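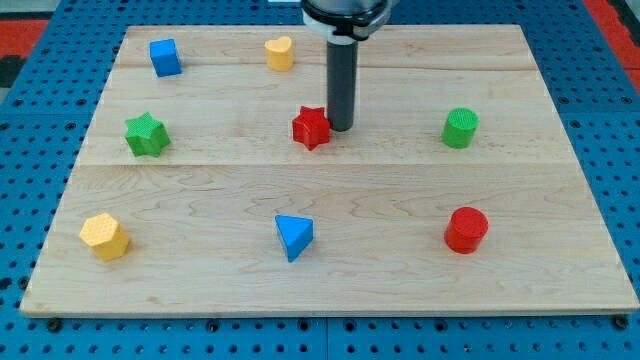
Rod tip next to the red star, block set on the maple board.

November 2022
Bench notebook, pushing rig

Back on the rod this week after what feels like a very long spell with the two-finger unit, and I must say it's rather a pleasure to have something on the end of the arm with no moving parts in it. No fingers to home, no cable to snag, nothing to squeak. I'd forgotten how quiet the bench is.

The question for this entry is whether the plain rod does well enough for the sorting work (push like to like, red with red, or star with star, depending on what the script asks for) or whether we ought to go on with the Zasteck fingers and put up with their moods. Eynon want an answer before they order anything more, and I'd like to give them one that won't embarrass us in the spring.

Set-up, for whoever picks this up next. Board bolted to the blue table at the front corners, and please leave it there, the calibration depends on it. Eight blocks, two each of blue, yellow, green and red. The rod goes in the white collar and gets nipped up by hand and then a quarter turn more, no further. I overdid it in August and had a miserable afternoon getting it out again. Tip clearance is 6 mm at the working height. I tried going lower and it was fine at the back of the board and scraped at the front, so either the board isn't quite flat or the table isn't, and I haven't had the patience to find out which.

Controller is the Stondisau one, old firmware, speed limit set to 50 mm/s for everything below. It will go faster and I'm sure somebody will want it to, but the blocks start to skate.

Did 147 pushes with the rod, logged as run 3689. General impressions before I've gone through the log properly:

The cube is lovely. Push it square on a face and it goes where you'd like. The hexagon is nearly as good and rather forgiving if you come in a bit crooked. The cylinders are a nuisance, as they roll round the tip and slip off to one side, and you end up chasing them across the board in little dabs. The stars are better than I expected, because if you get the tip into the notch between two points it stays there and you can practically steer. If you catch a point, though, the star just spins on the spot and you've gained nothing. Same story with the heart, good in the dip at the top and hopeless on the round sides. The triangle I'm still undecided about. Flat side yes, corner no, and the planner keeps choosing the corner.

Compared with the fingers: slower for any one block, no doubt about it, but far fewer stops. With the Zasteck I was forever going over to clear a fault or pick up something it had dropped. The rod can't drop anything, bless it.

One grumble. The rod is dark and matte, so glare off it is no trouble, but when it stands close to a block it hides part of the outline from the camera and the pose estimate jumps. Worst with the stars. Clellmont do a thinner tip in the same fitting and I've asked for the loan of one. A second camera would sort it too, but then we're back to calibrating two of everything and I don't think I have it in me before Christmas.

To do: plot slip against contact angle for the green and red cylinders separately, see if the top of the board near the far seam behaves differently, ask about the corner choice in the planner. Rod left in the collar, arm parked, controller off at the wall.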